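Oct 15, 2023

Cable day on the two-armed bench

I finally did the job I'd been putting off since we moved the cell into the Rirside workshop, and I loved every minute of it. Cable day! Both arms, base to wrist, with a cup of tea going cold on the windowsill.

The right arm is always the fussy one. Its cable loops along the links, and if there's too little slack at the elbow it pulls tight when the gripper reaches down low. Too much and it flops about and catches on the housing. I let out a bit more at the elbow, re-tied it, then ran the arm through its full reach at slow speed with my hand near the stop button. Lovely and smooth.

Cayetano Cuesta put me on to checking the grippers over real clutter instead of a bare bench, so the brown paper goes down and the desk stuff comes out — laptop, mouse and pad, the little white disc stand with its tangle of black cable, and the wooden box with the big bar handle.
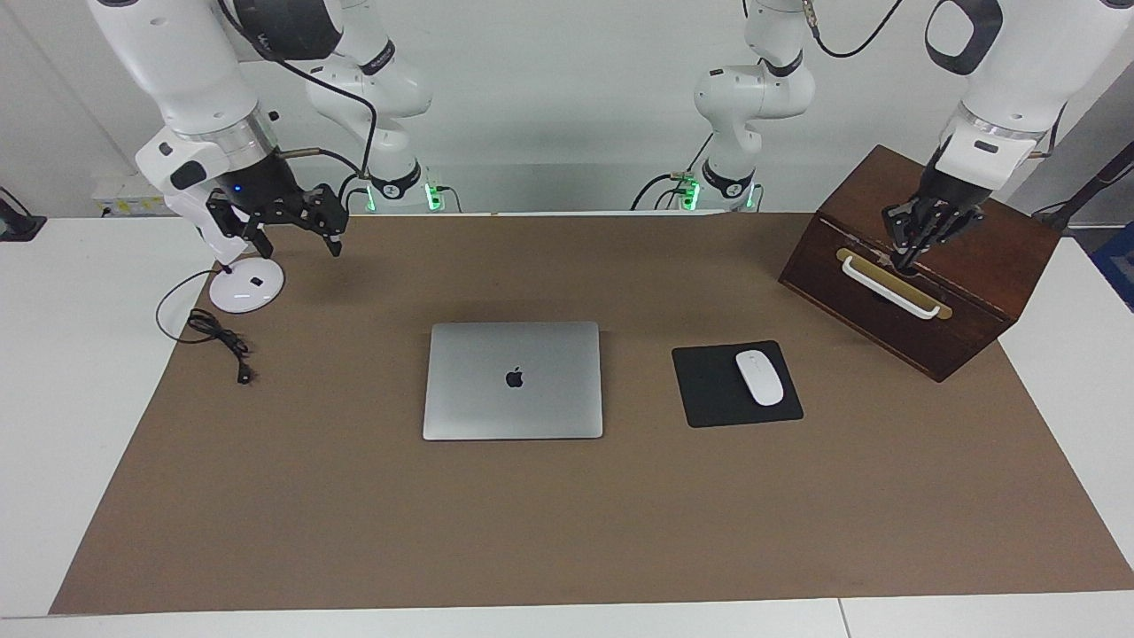 What I check at the bases

Green ring on both collars before anything moves. Then the mounting bolts, 6 on each side, and I go over them twice. One on the left had backed off a touch, so it got a dab of threadlocker (my favourite colour of blue) and a fresh paint mark.

Next big service is in December, when the wrist joints get their grease. Can't wait!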